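"You can hear when the fingers miss"

Iwona Krajewska has spent her working year moving bowls and cups on a green tablecloth with a robot arm. She leads the recording work for Onia, a small project at the Kokberg workshop that collects examples for a learning system. I visited her in September, together with her colleague Dušan Vukadinović, who checks the recordings after they are made.

When I came in, Krajewska was arguing with him about a cup. He wanted to put one recording aside because the arm had stopped for a moment above the table before going down. She wanted to keep it.

"A pause is information too," she said to me, without greeting. "The person who was guiding the arm was thinking. Dušan believes that the system will learn to hesitate. I believe it will learn that hesitating is permitted."

They did not agree that morning. The recording went into a folder with the name "Discuss", and I was told this folder is quite full.

Krajewska did not come to this work from engineering. She trained as a teacher of small children and for several years she prepared materials for speech therapy. She says the two jobs are closer than people think. "With a child you also show the same thing many times, but a little differently each time. If the cup always stands on the left, the child learns 'left'. It does not learn 'cup'."

This is the reason why the table is never laid twice in the same way. Before each recording, an operator spreads the dishes by hand. At first they had a printed list of positions, made by Vukadinović, with 39 layouts. They used it for two weeks and then he threw it away himself.

"I was proud of my list," he told me. "But I looked at the results and all the layouts looked like mine. I like to have space between things. A person who washes dishes does not leave space between things."

Now the operators decide. They may let two bowls touch, turn one upside down or put a cup inside something else. The only fixed rule is that every object must be on the cloth when the recording starts. I asked how they know that people do not repeat themselves, and Krajewska answered that of course they repeat themselves. Each operator has habits. One always builds a row near her own side, another makes a circle. For this reason they change the operator after every 100 recordings, and nobody lays the table for a colleague.

The dishes are ordinary plastic. I expected that they had been selected with some scientific method, but Krajewska bought them in a household shop, Alvarado, which is two streets away. "I took the colors they had. Later I went back for more of the same and the green was a different green. Dušan was happy. I was not happy, I had already written the color names in the instructions."

Color names are a bigger subject at Onia than I would have guessed. Every recording is stored with a short sentence which says what the arm should do, for example to put the light blue cup in the pink bowl. The sentences are written by the operators, in their own words. One person says pink, another says magenta, and a third says "the bright one". For some time Vukadinović corrected them so that all sentences were alike. Then they stopped correcting.

"Who will use it in the end?" he said. "People. People do not have a list of permitted colors in the kitchen. If two of us call the same bowl by two names, then the system should hear both."

A good recording is short and a little boring. The operator guides the arm to the cup, closes the fingers, lifts, moves, opens. The cup is the difficult part. A bowl has a wide rim and forgives a lot, Krajewska explained, but a cup is narrow and light, and if one finger touches it from outside it falls over and rolls. "You can hear when the fingers miss. It is a small click. After some months I hear it from the other room."

Failed attempts are also kept, in a separate set. At the time of my visit there were 291 recordings in the main set and the plan says 200 more before the winter. I asked if this is a lot. Vukadinović laughed and said that for a machine it is very little, and for the wrists of the operators it is plenty.

The files go to a partner group called Bravar, where the training itself is done. Krajewska has been there one time. She saw a result on a screen, a curve which went down, and everybody in the room was pleased with it. She asked if she could see a cup instead. They promised to arrange it for the next visit.

I wanted to know what she would change if she could start again. She thought for a long time.

"The cloth," she said finally. "I chose dark green because I had it at home. It is a good color, everything is easy to see on it. Maybe too easy. I would like to have also an ugly cloth, with flowers – a cloth like my grandmother had, where you must search for the spoon."

Vukadinović said that an ugly cloth could be bought at Alvarado. She wrote it down. 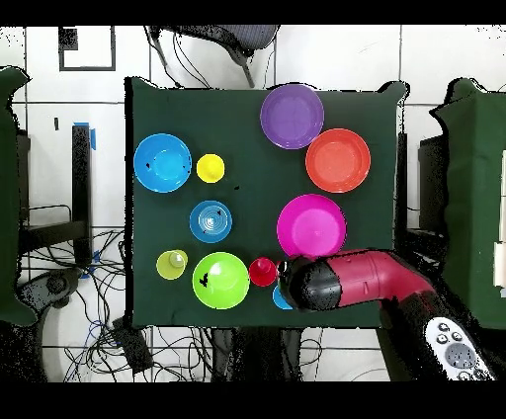
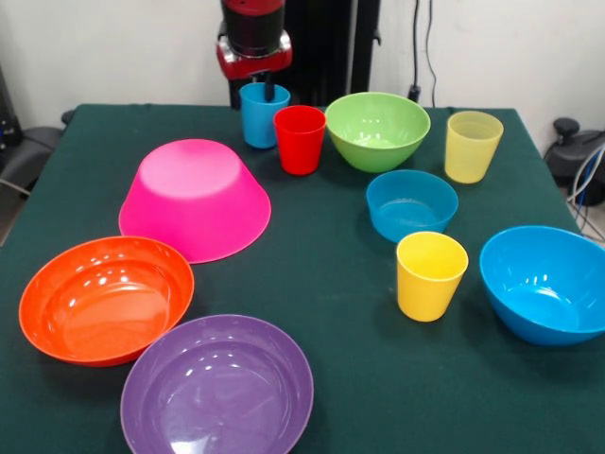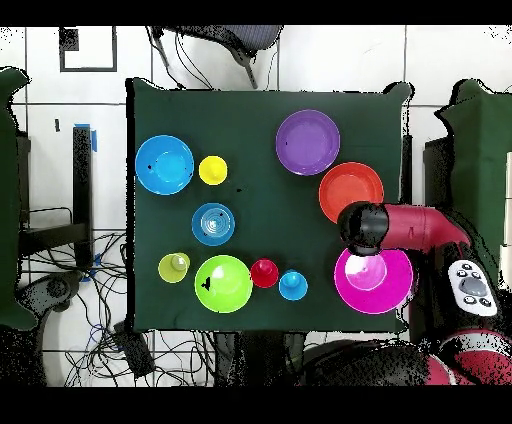
Bowls and cups on the green cloth during recording work at Kokberg, with the arm over the table.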